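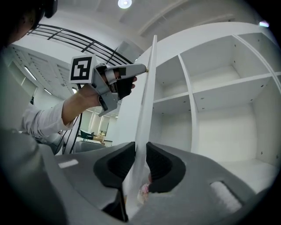 2022-08-02

I have spent the better part of this summer building a pair of hand-held grippers, and last night I finally got to the stage where they had to do a real job together. Up to now it has been sponges and paper cups, which is fine for finding out that your jaws close crooked, but it doesn't tell you much about holding on to something long and awkward. So the job I picked was a shelf board from the Kultholm unit, the tall white one with all the pin holes down the inside walls. One gripper at each end of the board, two people, and we try to put it where it belongs.

If you're new here: these are the Widmer grippers, named after the street where I printed the first set. There's no motor in them. Your hand goes in the body, you squeeze, the jaws close. The idea is that a person does a task with the grippers on, everything gets recorded, and later on the two arms at the Sulldale workshop get to learn from it. The arms are a whole other story (one of them has been in pieces since the spring and I am not ready to talk about it).

The bodies are version 6. I went through an embarrassing amount of gray filament getting there, 3707 grams if you believe my spreadsheet, and I do keep that spreadsheet up to date even when I let everything else slide. Version 5 was lovely to look at and hurt your knuckles. Version 6 has more room for the palm and you can keep it on through a long session without wanting to throw it across the room.

The black finger pads are the part I'm happiest with. I'd been using flat ones, and a flat pad on a smooth white panel is a bad match -- the board just swivels on you like a compass needle. The new ones have a textured face, and with a pad on either side of the narrow end you can feel the board settle in. It still tips a little when the person at the top is only touching it with the end of the jaw, and I think that's a matter of learning to reach in farther before you squeeze.

Then there's the marker, the black and white square that stands up off the back of the hand on its white card like a little flag. I fought it for weeks. My first ones were taped straight to the body, and every time you turned your wrist the tracking went off to lunch. Standing it up helped a great deal. The card does flex, though, so the next one will get a stiffer backing, and I'd like the whole thing to clip off so it stops getting bent in my bag.

We logged 9 tries before calling it a night, which brings the Zikby folder (that's my recording software, such as it is) to 123 clips altogether. I haven't gone through the new ones yet. I want to look at the cable first, because it hangs in a big loop under the forearm and I'd much prefer it clipped along the sleeve before it catches on a shelf edge.

Files for the version 6 body will go up in September, once I've cleaned up the screw holes. If you've already printed version 5, hang on to your jaws and fingertips -- they fit the new body just fine.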